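Fotunley Community Help > Religion & History > Old Testament

Where did the apple come from, if Genesis never mentions one?

bellamy_lurker
posted 3 May 2026 · viewed 1,284 times

I volunteered to lead our adult study group through the first chapters of Genesis, mostly by failing to look away fast enough. I read chapter three four times this week in three translations and there is no apple. There's a tree, there's a serpent, there's "fruit." That's it.

I have believed in that apple for my entire life. It was on the felt board. It was in the coloring book. I played the tree in a pageant and I was holding one.

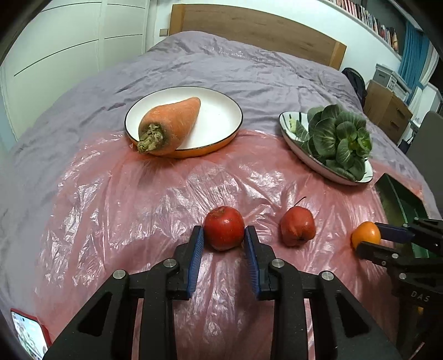
A red apple, with a smaller red fruit beside it.

So who put it there? Was it a translation thing? And is there a better candidate if somebody in the group asks? They will ask. One of them brings a highlighter and a look. I don't need a dissertation, but I'd like something better than "tradition," which I used last week and got a sigh for.

Also, the fig leaves show up right after. Does that mean it was a fig, or am I overthinking it?
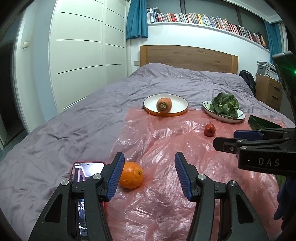

2 replies, oldest first

Netari
member since forever · 157 posts

Latin. The word for evil is malum and the word for apple is also malum, one with a short a and one with a long one. Monks made a pun and the rest of us got stuck with it. Case closed.

It's 100% this, my old pastor said so every year. The tree is the tree of the knowledge of good and evil, so the pun was just sitting there waiting.

Figs are possible but I never liked figs so I don't push it.

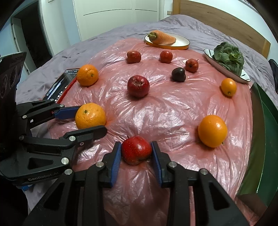

Reading time: 2 minutes

Zustico
23 accepted replies

The pun is real, but I wouldn't bet the study group on it. The Latin Bible uses an ordinary word for fruit in that verse, so if you open it looking for the joke, it isn't there. And malum could cover several kinds of fleshy fruit anyway. Some scholars think the pun gets far more credit than it earned.

The other explanation is duller and I like it better. Old French used pom for fruit in general, and over time it narrowed to mean the apple. English "apple" was loose in the same way once. So people kept saying the same word while its meaning shrank underneath them, and the painters working in those places painted what they heard. Go look at older Christian art from farther east and figs turn up quite a bit.
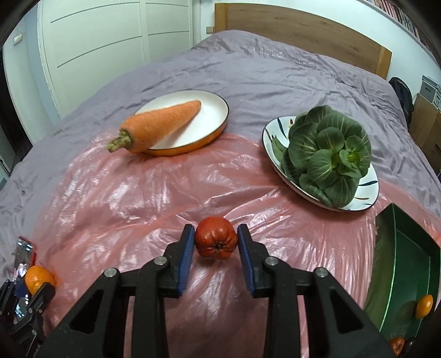

As for other candidates, the rabbis argued over this long before your group did, and they didn't settle it either. The Talmud has grape, fig and wheat. (Yes, wheat. Bring that up if the discussion is dragging.) Another old source adds the citron. The case for the fig is the one you spotted: they grabbed leaves from whatever was nearest, and it would be tidy if the tree that caused the trouble also supplied the clothes.

You're not overthinking it. The Hebrew word is peri, plain "fruit," and I'd start there and let them fight.

Netari
reply to Zustico

My pastor had a whole sermon on the pun so I'm staying where I am. Wheat isn't a fruit.

bellamy_lurker
reply to Zustico

Thanks, marking this as accepted. I'm opening with the wheat.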